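Notebook, bench group
2021-07-15
Visit to Kestden, kitchen demonstration

Arrived a little before ten with Iraklis Stergiou. The bus from the station stops on the wrong side of the ring road and we walked through the car park of Nikolaidis, the flooring firm, to reach the door. For next time: ask for entrance C, the front desk does not know about the open day.

They gave us a short talk first. The project has the name Plenumov and started in April. The idea is to collect examples of household work done by a person who holds the gripper in the hand, and later to train the arm with them. They have 2348 recorded episodes until now, of which 282 are from kitchens. I asked how many of these they throw away. The answer was not very clear - it depends on who is checking, and they want to write better rules for this. I think we have the same problem and we should write our rules also, before we collect more.

Then the arm. It was the small one on a table, with Brurkari fingers, doing pick and place with cups and a sponge. Six trials while we were watching, four good. In one it closed too early and pushed the cup away, in the other it stopped above the sponge and did not move again until they restarted the program. They did not hide the failures and I liked this. The restart takes 65 seconds, which is long when people are standing and waiting. The noise of the fan is stronger than I expected and in the back row it was difficult to hear the speaker.

Iraklis asked about calibration. They do it each morning with a printed board, and again if somebody drops the tool. They do not do it after changing the finger pads. He thinks this is a mistake, because a new pad changes the width at full closing. I agree, but I would like to measure it before we tell them.

After the coffee we went to the practice kitchen, where visitors could follow the hand-held work from near. The task of this hour was soft packages: snack bags, sachets, a milk carton. Soft things are the part I came for. Our own fingers are fine with boxes and bad with anything that has air inside.

Points I wrote down while standing there:
- Take the bag from both sides and close slowly. If you close fast the air moves to one end and the bag turns.
- The pads are dark blue and they press flat on the bag. I asked for the material and they promised to send it by mail. Not received yet.
- They left the counter as people use it, with a kettle, cups and food packages on it. We always clean our table before recording. Maybe we should stop doing this.
- The person who records should keep the elbow near the body. I tried for a few minutes and my wrist was tired already.

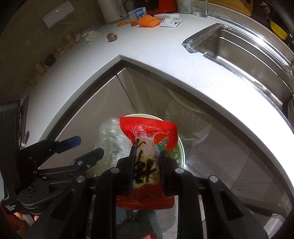 Snack bag between the two fingers, green basin on the floor under it.

I made three tries with the tool myself. The first bag I lost when I turned the wrist. The second and third were all right, but I was looking at my hand and not at the place where the bag had to go, and they told me that this can be noticed in the data as small stops. The trigger is softer than on ours. For a long session I would prefer it, for thin sachets I am not sure.

Questions still open:
- Do they label the failed grasps or only delete them?
- Pad thickness, new and after one month of use.
- Can we get a few of the 282 kitchen episodes to compare with our format? Iraklis will write to them, I will prepare the list of fields.

To do here: repeat the slow closing test with our fingers on snack bags, same bag five times, then a new bag. Order pads only after the answer about the material comes. Return the visitor badge - it is still in my jacket.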